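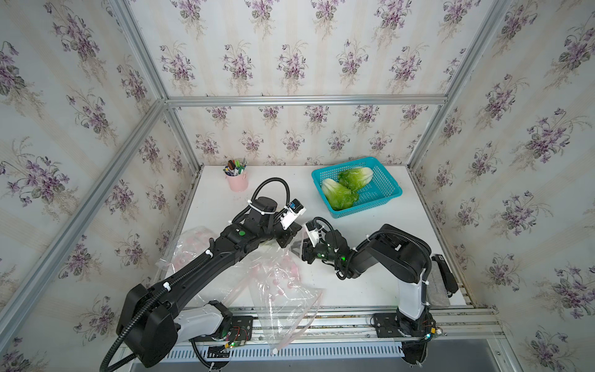 Two-arm cell, week five. Both arms now sit on the same front rail, so the distance between bases is one number and I can stop re-measuring it. Each gripper carries its own camera module, and with the jaws this close over the middle of the table the shared zone is where most of the faults come from. The violet wallpaper stays. Hamish Urquhart offered gray board and I declined.

Calibration drifted again on Thursday. Left arm, wrist joint, always after a long session. Retorqued the base bolts, reran the routine, drift gone for 31 cycles and then back.

Suspect the conduit. It loops down past the base and pulls on the upper joint at full reach. Next step is a longer loop and a clamp on the rail.

Control loop is at 60 Hz per arm on the Redance board. Tried higher, got dropped packets on the right arm only. Swapped the cables, the fault stayed on the right – so the board or its supply.

Aníbal Cabrera asked about handover. Current rate is 29 clean passes before a fault, using a marker. Cabbage is worse. The leaves fold and the jaws close on very little.

Log files are around 2000 lines per session. Parser goes up once I have removed the hard-coded paths.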